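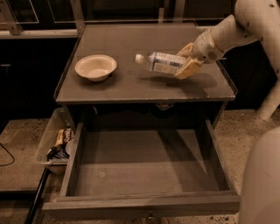 Issue 14

Gamness opens orders for Flanari table-clearing kit

PRATTON, November 5, 2021 - Gamness today opened orders for Flanari, an add-on kit that lets a mobile robot with jointed arms pick up and put away small household items. The kit includes a two-finger gripper, a mounting plate, a control box and software.

Flanari is meant for break rooms, waiting areas and shared kitchens. It handles bottles, shallow bowls and packaged food, and can place them on a tabletop, in an open drawer or in a storage bin. A bottle can be gripped by its base and held on its side, which helps when the space it is going into is low.

Staff set up a job by guiding the arm through it once and saving the positions. Gamness says a new job takes some 30 minutes to set up. The software stores up to 60 jobs, and each can be edited from a tablet or a laptop.

Bakalis, which runs office services in Pratton, has been using the kit since March at two of its sites. It plans to add it at a third.

The gripper fingers can be changed without tools. A spare pair ships with every kit, along with a power supply and a printed manual. Flanari works with arms already sold by Gamness; adapters for other arms will be listed on the company's website as they are tested.

Orders placed now will ship within 15 working days. Prices are available on request from the Gamness sales office in Pratton. Current customers can ask for a trial unit for 14 days, with return shipping paid by Gamness.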